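Speaker notes: Temdale screen protectors, retail briefing, July 2020

Slide 1. Welcome delegates. State that the Temdale range covers 8 handset models.

Slide 2. Drop testing at the Skinanness site. 231 protectors were tested, each dropped 20 times. Pause for questions.

Slide 3. Fitting. Staff should clean the glass, align the top edge first and press outwards from the centre.
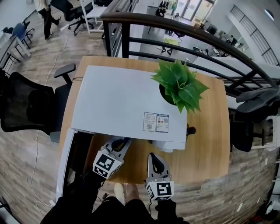

Slide 4. Supply. Ullitz will hold 3,000 units for the first order. Returns go to the Thongdee depot.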